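Mevthorpe Adult Learning
Keeping House in a Small Space
Handout 3: The shared table

Tutor: Eluned Howells
Notes revised December 14, 2022

What this session covers

Last time we dealt with cupboards and drawers. This week is about the table that ends up doing everything, the one where the cooking gets done, the post gets opened and the phone gets charged. Many of you said in the first session that you have no proper worktop, or that what you have is taken up by the sink and hob. For the purposes of the course we treat such a table as a worktop that people also happen to eat at, and we plan it in the same way.

Bring your completed sheet from Handout 2. You will need the sketch of your own room, with the sockets marked.

1. Sorting by use

Start by dividing what is on the table into things that live there and things that have stopped there. A rice cooker used most days lives there. A roll of electrical tape has stopped there on its way back to a drawer. Power banks, cables, tissues and water bottles are harder, as they move about with the people who use them, and a household needs to agree where they go.

The tops of appliances fill up first. People put tissues on the rice cooker and a phone stand on the air fryer because those are the flat places left once the table is full. Look at the top of every appliance at home before next week and write down what you find.

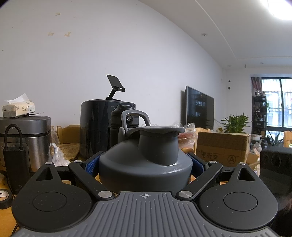

Once you have your two groups, deal with the second one before you touch the first. Put the stopped things in a box or a washing-up bowl and take them round the home in one trip. Anything without a place to go stays in the box until the end, and then you decide on a place for it. Do not put it back on the table in the meantime.

The things that live on the table are then put in order of weight. Heavy items go to the back, near the socket, and stay put. Light items go in front or to the side, where they can be lifted off with one hand when you want the space.

2. Heat and clearance

Appliances that give off heat or steam need room. The instruction booklet will give the gap for your own model, and you should go by that figure and not by mine. Where the booklet has been lost, most makers put a copy on their website. Ciarán Doherty can print them in the office if you bring him the model number, which is usually on a plate underneath or at the back.

Points to check at home:

Does steam from the rice cooker rise towards a shelf, a socket or anything made of paper?
Is there paper, cloth or plastic on top of anything that gets hot? Take it off before switching on.
Does the air fryer have its vent facing a wall, and how close is it?
Can you pull the basket right out without knocking something over?
Do any cables cross the front of the table, where a sleeve could catch them?

A kettle should be within reach of its socket without an extension lead. If two heating appliances share a double socket on an old circuit, ask before running both together. We will come back to this in the session on electricity – please hold the longer questions until then.

3. Wiping down

Most of you use whatever cloth is nearest. For this course we use microfibre, kept for the table only, with a different colour for the floor and another for the bathroom. The looped kind picks up crumbs well and can be washed many times, provided you leave out fabric softener, which coats the fibres.
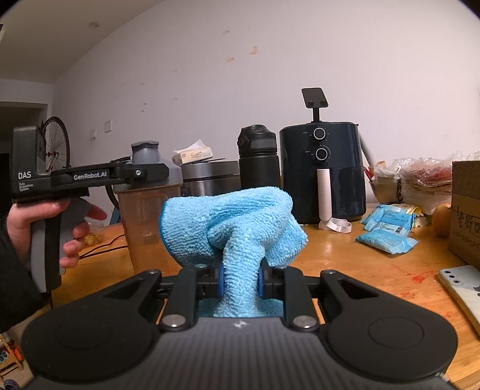 Fig. 2. Light blue microfibre cloth at the table. Note the looped texture. The tabletop behind it has reddish stains.

Work from the back of the table to the front and from the clean end to the dirty end. Lift small things and wipe under them. Large appliances can be left in place on ordinary days and moved once a week, unplugged and cold.

Stains on a wooden top should be dealt with in this order:

Warm water and a little washing-up liquid on a wrung-out cloth. Wipe along the grain and dry straight away.
If the mark is still there, a paste of bicarbonate of soda and water, left for 15 minutes and wiped off. Try it first on a part that does not show.
If that fails, leave it alone. Tomato, chilli oil and curry can get into unsealed wood, and scrubbing will take off more of the finish than of the stain.

Never use bleach on a wooden table where food is prepared.

Folding the cloth in four gives you several clean faces before it needs rinsing. A bunched cloth is fine for dabbing up a spill, but it leaves streaks if you use it for the whole surface.

4. Dry food in bags

Rice, grains, flatbreads and the like are often left out in the bags they came in. Clear bags let you see what you have, and that is worth something. They also slump, split and get pushed up against warm appliances. Stand them in a tub or a shallow box, with the open ends folded over and clipped, and keep them on the side away from the cooker. Breads that are stacked in plastic should be moved out of any steam, or they will go mouldy early. 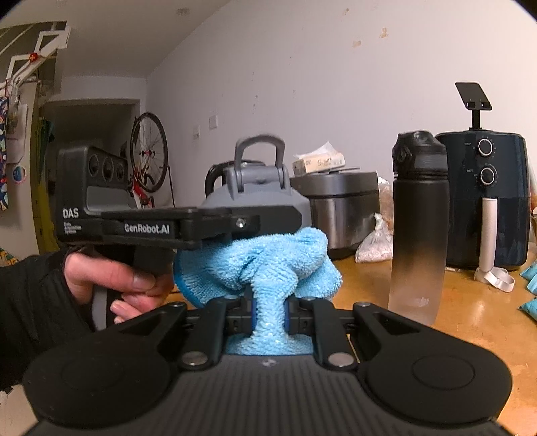 Fig. 3. Clear bag of light-coloured grains beside the rice cooker, with kettle and air fryer on the same table.

Task for next week

Draw your table from above, to any scale you like. Mark the sockets, the appliances and one clear area for preparing food. Then list every item that was on it when you began, with L for lives there or S for stopped there. Two pages at most. Hand the drawing to Eluned or leave it in the tray in the Watkins Room.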